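Board stiffness and knife wear

Last updated: March

I resharpened the same Gandusel petty knife for 9 weeks and logged edge loss on each cutting surface in the kitchen. Total count was 2248 strokes. The hard board dulled the edge first, as expected. The soft one was easier on steel but scarred deeply and held onion smell.
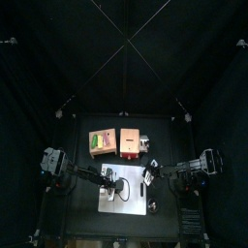
Silver-white board on a black work surface.

Thickness matters more than I assumed. A thin sheet flexes under a rocking cut, and the edge skids. My Plonano sheet weighs 289 grams and needs a damp towel under it. Cleaning is simple: hot water, soap, stand it upright to dry. I stopped using bleach after 5 rounds -- the surface went chalky.
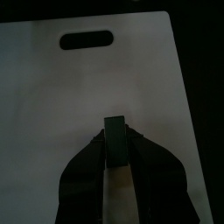

White board with a slot near the top and a rounded corner.

Next I will repeat the log with the Sindley stone at a steeper angle.

Related posts
Flattening a worn whetstone
Dehghan steel: notes on burr removal
Storing knives in a shallow drawer

This site uses cookies to remember your settings.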